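2 min read

I keep reading that a cold crisper drawer will pay for itself. Festari says its produce bags save a household 200 dollars a year. Compared to what? I tried them through August and threw out the same slimy lettuce as always, only now it was in a 19-dollar bag.

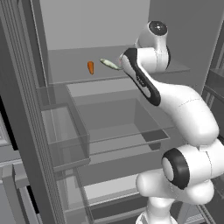 A carrot and something green in the fridge.

The Grolura discs are worse. The box promises 110 days of "active freshness" and never says what the active part is. My parsley gave up well before that. I've gone back to buying less and shopping more often.

3 comments · 8 shares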